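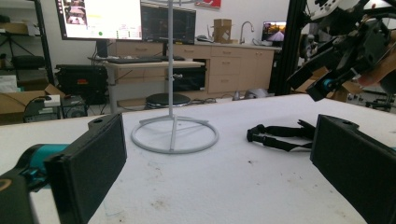

Uliana Symonenko wants to know if the Lovlow robotics open day is worth the trip for someone who knows nothing about robots, and whether visitors get to try anything. She has one free afternoon in June and a nephew who would be coming along. Parking tips are welcome too.

**Zakhar Romaniuk**

Go, go, go! I went last June expecting a row of posters and got to stand right next to people working with hand-held grippers (you wear or hold the thing and move it yourself, and the grip gets recorded so a robot arm can learn from it later). It's much harder than it looks! I had five tries at hanging a little loop on a wire arm and dropped it every time, and I was grinning the whole way home.

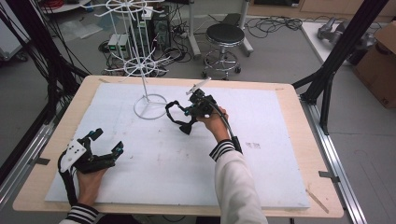
*Two grippers at work by the wire rack.*

The people running it will answer anything, so let your nephew ask. Mine wanted to know if the robot gets tired and got a proper answer about motors heating up. The hands-on slots are 32 minutes each and there are only 6 places in a slot. Put your name down when you come in and look around afterward. I did it the other way and nearly missed out.

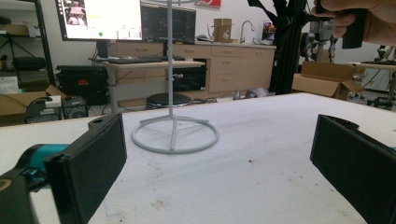

If you get a choice, take a later slot. It was calmer, and I was allowed a second turn with the left hand only, which I can really recommend if you want to feel clumsy! Wear sleeves you can push up.

**Ihor Chornovol**

Parking is bad. Take the 289 bus.

**Morfudd Gwynne**

Agree with Zakhar, it's a lovely afternoon. One thing to add: the talk by the Bekby team is pitched at engineers and runs long, so I'd skip it with a kid. Go to the short demo instead and stand near the front. I don't know if they have an age limit for the grippers, so email them first.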